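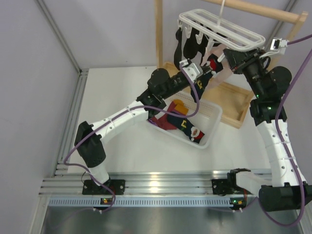

One of the engineers at Cotov told our group that laundry is harder for a robot than welding, and she did not expect everyone to believe her. "A car door is the same shape every time you meet it," she said. "A sock has never been the same shape twice."

We spoke after the second demonstration at the Arumport open day, held on June 9, 2019. The pair of arms had drawn the biggest crowd in the building, mostly families, and she had been answering questions since the doors opened.

The job is hanging socks on a clip hanger. The team began in December with tea towels and gave up on them. "Too big for the space we had," she said. "Socks we could buy cheaply – we own 155 of them now, in every colour."

She would not be drawn on when something like it might be sold. The clip is the difficult part, she said, as both grippers have to work close together without knocking each other. Training so far has taken 400 hours, a figure she called modest.

Her colleague, who came across from Ahmadpour last year, looks after the software. He was asked more than once whether it could pair socks as well. "Not yet," he said. "My kids ask me that too."

The next open day will be at the Cluseck site. Entry is free, but places are limited to 100.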